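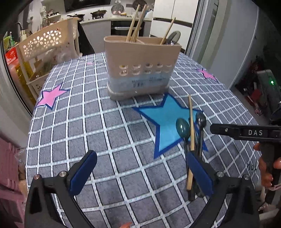

Star tablecloth and the utensil holder, label still on

Home Browse Kitchen & Dining Ask My Posts Log in

How do I get fold creases out of a new tablecloth before guests come?

Posted by Sullo, December 24, 2024

Hi all! I finally bought a cheerful cloth for the kitchen table, gray with big pink and blue stars, and I love it to bits. Trouble is, mine came folded up tiny and the creases will not lie down. The tag says polyester, cool iron only. I have 6 people coming for dinner and no ironing board (long story, it went in the move). Is there a way to do this right on the table? And will the stars come off if I iron over them?

Flilemex

Oh, you can do this, and it's kind of fun! Put the cloth in the dryer on low with a damp hand towel for ten minutes, then get it out the second it stops and spread it over the table while it's warm. Pull the corners and smooth from the middle out with your hands. Most of my creases are gone right then. For the stubborn ones I spray a little water, lay a thin cotton dish towel over the top and go over it with the iron on its lowest setting. Slide a folded bath towel underneath so you don't mark the table! As for the stars, iron from the back. Mine has printed lemons and I've washed it maybe 100 times, still bright yellow.

When dinner's over, roll it around a wrapping paper tube. No more creases, ever!

Suwannarat

just hang it over the shower rod overnight, works for me

Emholm

Seconding the dryer trick, but please check the tag for the tumble dry symbol first. I skipped that once and shrank a lovely runner by 2 inches. If yours can't be tumbled, a handheld steamer is wonderful. Keep it moving and don't press it against the print. My cloth is 165 inches long and I can get it done before the coffee's ready. Have a great dinner, it sounds like a happy table!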